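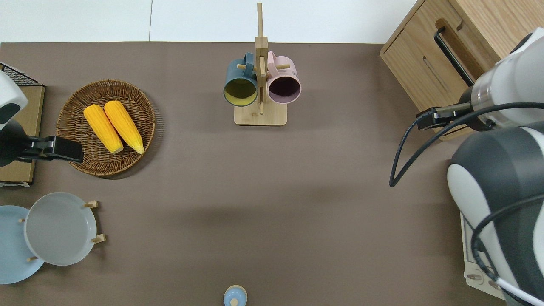 Pui-shan Lu schrieb uns, sie habe ihre Tassen jahrelang im Schrank gestapelt und alle paar Wochen einen Henkel geklebt. Seit sie einen Tassenbaum benutze, sei Ruhe, nur stehe er jetzt überall im Weg.

Der Platz ist bei Tassenbäumen tatsächlich die wichtigste Frage. Sie brauchen wenig Grundfläche, aber Luft nach allen Seiten. Am besten stehen sie hinten auf dem Tisch oder in der Ecke der Arbeitsplatte. Unter einem Hängeschrank vorher die Höhe messen, denn die Tassen müssen sich beim Abnehmen leicht anheben lassen.

Tassen aufhängen
Bei zwei Tassen immer eine links und eine rechts vom Pfosten aufhängen, sonst zieht das Gewicht zu einer Seite. Dicke Becher mit engem Henkel passen oft nicht über die Stäbe, das probiert man besser im Laden aus. Tassen vorher abtrocknen. Tropfwasser sammelt sich auf dem Holzfuß und hinterlässt graue Ränder. Wer solche Ränder schon hat, schleift sie mit feinem Papier in Faserrichtung ab und reibt dünn Leinöl ein. Ölgetränkte Lappen danach flach ausgebreitet im Freien trocknen lassen, nie zusammengeknüllt in den Müll werfen, sie können sich selbst entzünden.

Maiskolben im Korb
Ein flacher geflochtener Korb eignet sich gut, um Maiskolben bis zum Kochen abzulegen. Nebeneinander legen, nicht hoch stapeln. Geschälter Mais trocknet schnell aus und verliert an Süße, er gehört noch am selben Tag in den Topf. Sonst in ein feuchtes Tuch wickeln und in den Kühlschrank legen. Mit Blättern hält er sich dort zwei bis drei Tage.

Körbe reinigen
Rattan nicht einweichen. Krümel und Maisfäden mit einer trockenen Bürste aus dem Geflecht holen - ein alter Backpinsel geht auch. Danach feucht abwischen und luftig trocknen lassen, aber nicht auf der Heizung. Im Januar, wenn die Luft in der Wohnung trocken ist, werden die Fasern leicht spröde. Dann hilft es, den Korb einmal mit Wasser zu besprühen. Unser Korb von Skanell hat etwa 200 Gramm und liegt beim Bürsten gut in der Hand.

Holzbretter
Nach dem Spülen hochkant stellen, damit beide Seiten trocknen. Gegen Gerüche grobes Salz mit einer halben Zitrone einreiben, kurz einwirken lassen, abspülen. In die Spülmaschine gehören Holzbretter nicht, auch nicht bei 60 Grad.

Teller
Teller, die täglich gebraucht werden, griffbereit vorne abstellen. Mehr als 6 in einem Stapel werden unhandlich. Bei empfindlicher Glasur ein Blatt Küchenpapier dazwischenlegen.

Zusammengestellt von Teófilo Bermúdez, 13.8.22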